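Paper cups left after meetings: which bin, and how to stop rings on a marble-patterned table?
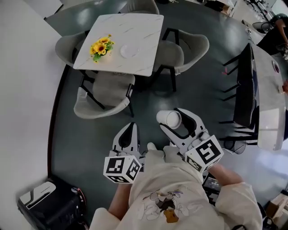

Paper cup, with the square table and the long grey table behind.

Javiera Urrutia
Posted 6 November 2020

I look after the break room on our floor. There is a square table with a white marble-patterned top, four grey upholstered chairs round it, and a long grey table along the side with a row of black chairs. The only bin is a small black wire one under the long table.

Two problems. Paper cups go into the wire bin with dregs still in them, and the coffee drips through on to the floor. Secondly, the square table gets brown rings. I have tried washing-up liquid and a soft cloth, which removes fresh rings but leaves a faint mark if they have been there overnight. I don't know whether the top is real stone. The supplier was Plesetti and the paperwork went missing in July.

Can the cups go in with paper recycling, and what should I use on the rings?

Florencia Ledesma

Cups first. Most paper cups have a thin plastic lining, so they should not go in with ordinary paper unless your waste contractor says so in writing. Ask them. Ours (Dankwa) takes cups only if they are empty, stacked and kept separate.

A wire bin is fine for dry paper and nothing else. Either put a liner in it or keep it for paper and add a solid bin with a lid. For a room that gets through 200 cups a week I would also put a small bucket by the door for dregs - a 3 litre one is enough if it is emptied daily. Stacked cups take up far less room than loose ones, so a narrow tube holder is worth having.

On the rings, find out what the top is before using anything stronger. Look at the underside or an unfinished edge. Laminate will usually show a brown or black core, or chipboard. Real marble is cold, heavy and has veining that carries on through the edge. If it is laminate, mix bicarbonate of soda and water to a thin paste, leave it on for five minutes, wipe off with a damp cloth and dry. Do not scrub, as the paste will dull a gloss finish. If it is marble, keep vinegar, lemon and descaler away from it. They etch the surface, and the etching cannot be cleaned off.

Drultent

Coasters. We bought 21 cork ones and still have most of them.

Javiera Urrutia

Checked underneath this morning and it is chipboard, so laminate. The paste took out all but one ring. I have emailed the contractor about the cups and put a liner in the wire bin for now.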